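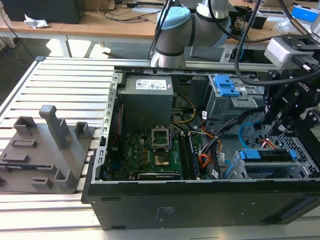 A desktop tower opened up on the bench, with the arm behind it and the gripper over the drive bays.

Budgeting for a disassembly cell

A disassembly cell is a workbench, a robot arm and a set of tools put together for taking products apart. I've planned three of them for the Clevcombe workshop, which handles old office computers, and this entry in our shared encyclopedia covers the money side: what to buy, in what order, and where I've watched a budget go wrong (mine, mostly). For programming, see Lucimara Lacerda's entry on motion teaching. She knows far more about that than I do!

What goes on the list

People start with the arm, and I get it, the arm is the fun part. But a quote for an arm is only a quote for an arm. Before you ask any supplier for a price, write down everything the job touches: the bench, the gripper, a camera, mounts, cabling, fixtures for holding loose parts, a safety assessment, spare fingers, and the hours it takes somebody to get it all talking. My first list had 16 lines. The final one had 39, and most of the extra lines were small stuff like brackets, cable ties and a second power strip.

The arm

For computer towers, we buy collaborative arms. Reach matters more than strength here, as a tower lying on its side is wide, and the arm has to get over the case wall and down into it from above. Measure your biggest case, add the height of the gripper and whatever is mounted on top of it, and take that number to the supplier. I once measured the case and forgot the gripper. Don't do that.

Ask what the controller costs by itself, whether software updates are included, and who pays shipping if the arm has to go back for repair. Seixas, the dealer we use, puts all of this in one quote if you ask and in several if you don't.

Gripper and camera

Budget for these as one item, even when they come from different places. The camera on our setup is mounted above the gripper, so the mount, the cable lengths and the payload all depend on each other. Heavy cables are easy to forget — they hang off the end of the arm, they need slack, and they like to drape themselves over whatever you're working on. I put cable management on its own line now, with its own money.

Fingers wear out. They also run into drive cages, power supplies and every other square metal thing inside a PC. Buy spares with the original order, because a small order placed later costs you a second delivery charge.

Bench and fixtures

A slotted aluminum bench costs more than a plain table and I'd still buy it first. You can bolt things down anywhere along the slots and move them when the job changes, which it will. Daiane Brito, who runs purchasing for us, fought me on this the first year and then ordered two more.

Fixtures are the cheap, happy part of the budget. We 3D print ours: trays with posts, slots and little square holders. What you pay for is design time, and I'd plan on several rounds for every tray (my drawer of rejected ones is very full). Put the printer's filament and the designer's hours on the same line so they stay together when somebody starts trimming.

Practice stock

You need things to take apart. Complete towers are better than stripped ones for planning, but a mix is fine, and it's good to have cases with different drive trays, clips and cable routes. Set aside storage space for them too. We kept ours under the desks until there was no room left for feet.

Setting aside a reserve

On the last cell I held back 3000 dollars for things I hadn't thought of, and it was gone by November. Part went to a replacement camera cable and part to the Ukell adapter plate we needed after changing grippers. The rest paid for training. If your finance people dislike a line called "reserve," call it "commissioning," and be ready to show receipts.

Renting or buying

Humis rents arms by the month, and for a first trial I think that's a sensible way to go. The rental covers the arm and controller only, so you'll still be buying the bench, the gripper and the fixtures yourself. Check whether your rental payments count toward a later purchase, and get the answer in writing before the arm is delivered.

See also: Fixture tray design; Motion teaching; Spare parts storage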